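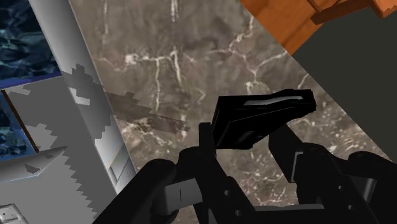

Skasesora 2.3: the grasp checker gets its own process

Reading time: 2 minutes

The new version of Skasesora is on the server since 09/06/2021, and the largest change is one that most users will not see. The grasp checker, which decides if the gripper may close and if it is still holding the part, was until now a piece of the planner. When the planner was busy with a long search, the checker had to wait. In the simulator this was only annoying, but on the arm in Mestbridge we did not want to depend on it.

Edem Sowah has moved the checker into a separate process with a fixed cycle of 50 Hz. It reads the finger positions and the wrist camera, and it writes one small message: open, closing, held or lost. The planner reads this message and does nothing else with the fingers. If the message is older than 6 cycles, the arm stops where it is.

For testing we used the kitchen worlds in Gresta, with the marble worktop and the low-quality shadows switched on. The shadows have stair-shaped edges, and Afia Owusu proposed that we keep them like this. A hard dark band across a veined stone surface is a difficult background for the segmentation, and a black part near black fingers is more difficult again. The old checker lost the outline of the part very often and reported "lost" while the finger positions said clearly "held". The new one compares both sources and waits for a second reading before it changes its mind.

We ran 430 grasps with the new checker. In 69 of them the two sources did not agree at first, and these runs are saved in the shared folder with their logs. Please look at them if you work on perception. Some have angular parts held at a slant, and there the mask still joins the part and the finger into one shape. We have no good answer for this yet.

Two things to do before you update. The old setting "grasp_wait" is removed, so please delete it from your config file, otherwise the planner will not start. And if you use the Desmet bridge for logging, you need to build it again, as the message format has one more field.

Questions about the checker go to Edem, questions about the worlds go to Afia. The next version is planned for the end of June and will mostly contain repairs to the replay tool.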